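Windia Home Forum > Kitchen and Dining > Tableware

Topic: Replacing everyday plates, plastic or stoneware?

pinefloor
We're down to five dinner plates from a set of twelve and I'm ready to replace all of them at once. Two adults, three kids, the youngest is four. The old set was stoneware from Bernodum. They looked good for years and then started chipping at the rim, and two broke in the sink last month.

I'm looking at the Rerano plastic ones, or going back to stoneware and accepting the losses. Budget is $139 for everything including bowls. We run the dishwasher every night and use the microwave a lot.

gratedlemon
Stoneware. Plastic scratches and you end up with gray knife marks you can't scrub out. Mine looked bad inside a year. They're fine for the kids, but I wouldn't eat a steak off one.

oldmill_kev
Depends what kind of plastic. Melamine is hard and takes a knife fairly well but you can't microwave it. Polypropylene can usually go in the microwave, but it's softer, so it marks up and it stains with tomato sauce. Check the bottom of the plate before you buy. If it doesn't say microwave safe, assume it isn't.

With a microwave in daily use I'd rule out melamine right away.

pinefloor
Good to know. The listing only says "durable plastic," so I'll have to write to the store.

tworivers
We went with plastic for the kids and stoneware for us. It means two stacks in the cupboard, but it works. I'd look for a raised rim on the kids' plates. Peas and rice stay put and a small kid has an edge to push the fork against. Flat coupe plates were a mess at our house.

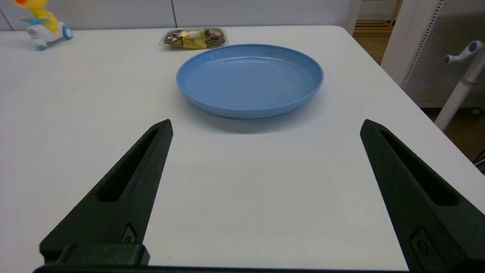 The other thing is size. Kids' plates are often seven or eight inches and they outgrow those fast. Get nine inch if you can find them. A nine inch plate still fits the bottom rack and it'll do for lunch for an adult too.

gratedlemon
Two stacks is how you end up with a cupboard you can't close. My sister did that. Every meal somebody wants the other kind.

tworivers
We have never had that problem. The kids' stack is on a low shelf and they set their own places from it.

hobbsfield
Has anybody mentioned tempered glass? I bought a Bautista set at a yard sale and I've dropped them on tile more than once. They're thin, they stack low, they go in the microwave. They do look like a school cafeteria.

oldmill_kev
Tempered glass is good until it goes, and then you are picking slivers out of the baseboard for a week. I would not have it with a four year old on a tile floor.

hobbsfield
I've had mine a long time and lost one. You lost seven stoneware plates' worth of money in the same period, going by the first post.

oldmill_kev
That was pinefloor, I don't own any stoneware.

hobbsfield
My mistake. Point stands though.

marshgrass
Enamel is another option if you don't need the microwave, but it sounds like you do.

On drying: plastic plates come out of the dishwasher with water sitting in the rim and the foot. Stoneware holds heat and dries by itself. With plastic I have to go over every one with a towel. For five people that gets old. Tilting them forward in the rack helps a little, and so does opening the door as soon as the cycle is done.

pinefloor
I hadn't thought about drying. The kids unload before school and I can already picture them stacking everything with water in it.

The store wrote back. The Rerano plates are polypropylene, microwave safe, top rack only.

gratedlemon
Top rack only kills it for me. Five dinner plates won't fit in my top rack with the glasses.

tworivers
I put mine on the bottom and they haven't warped. I do keep heated dry off.

marshgrass
Same here, bottom rack, heated dry off. One did warp at my mother's house and she uses heated dry every time.

pinefloor
Thanks everybody. I'm going to get four of the plastic ones in nine inch for the kids plus a spare, and six plain white stoneware for the rest. White so I can replace them one at a time from wherever. Bowls will have to wait until July.

hobbsfield
If you change your mind about the glass, check yard sales first. I paid next to nothing.

gratedlemon
Measure your cupboard before you order.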